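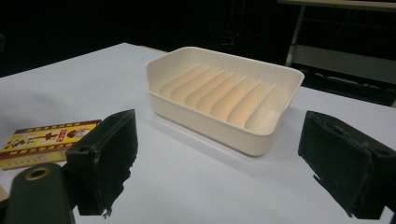 A plastic soap dish with ridges, cream. The ridges are the whole argument.

In Defense of the Dish

414 shares | 7 comments

At some point in the last twenty years the bar of soap became something you had to apologize for. Guests come out of my bathroom with wet hands and a worried look and ask where the soap is. It's by the faucet. It's the thing shaped like soap. They were hoping for a pump.

I have nothing against the pump, except that I do. A pump bottle works beautifully until there is an inch left in it, and then it coughs. You unscrew the top, add water, shake it, and for the next week you wash with a thin, sad soup. Then you throw away the bottle, the spring, the little straw and the last of the soup, and you buy another one with a picture of a eucalyptus leaf on it.

A bar of soap just gets smaller. When it is very small you press it onto the next one like a barnacle and carry on.

The case against the bar, as put to me by relatives, is that it's slimy. I accept that slimy bars exist. I have met them in gas stations and in one rental cabin I'd rather not discuss. But a slimy bar is a bar somebody has left lying in a puddle, and you'd be slimy too. The trouble is almost always the dish, and most soap dishes sold today were designed by people who have never set anything wet down on anything.

I did some shopping on this in May, when my old dish went off the edge of the sink. Clurnell, the housewares place out by the highway, had a whole wall of them. There was a slab of polished stone with no lip and no grooves, so the water could run straight onto the counter. There was a seashell, deep in the middle, a perfect soap bath. There was a bamboo thing that had started to go gray while still in the store. Dumow makes one with a hidden chamber underneath, which means that you get a clean-looking bar on top and a secret pond below, and the pond must be visited. I had a Dumow years ago. I visited the pond once and we agreed not to see each other again.

What you want is dull. You want a shallow tray in plain plastic with a raised floor, ridges tall enough to hold the bar up out of its own drippings. Round the corners so a cloth can get into them. Give it a rim so you can pick it up with soapy fingers. Make it the color of nothing in particular — cream will do — and stop there. It should not have a word on it. I don't need a dish that says SOAP, any more than I need a chair that says SIT.

People will tell you ridges are hard to clean. You run it under the tap and wipe along the grooves with your thumb. I have timed this and it takes less than it takes to read the back of a bottle of soap dish cleaner, a product which exists and which I saw at Clurnell, on the shelf below.

I'll grant the other side one thing. Holes are good too. A dish with holes drains better than a dish with ridges, provided it's over a sink or a tub. On a counter it's a colander with ambitions. My sister-in-law has one from Ionescu, very handsome, and keeps it on a saucer. So she owns a dish for her dish. I bring this up at holidays.

The soap itself can be whatever you like. I buy the plain white kind by the box, which my household regards as a symptom. There are around 1000 squirts in one of those giant refill jugs, according to a neighbor who worked it out, and he offered this as a point in the jug's favor. I think it's a lot of squirts to be responsible for. The jug doesn't fit under his sink, either. It lives in the hallway, next to the boots.

Anyway, the guests. I have started putting a fresh bar out when people come over, squared up on its ridges like a hotel's. They still look around for the pump. One of them last weekend used the shampoo.

1364 views | Share this | 7 comments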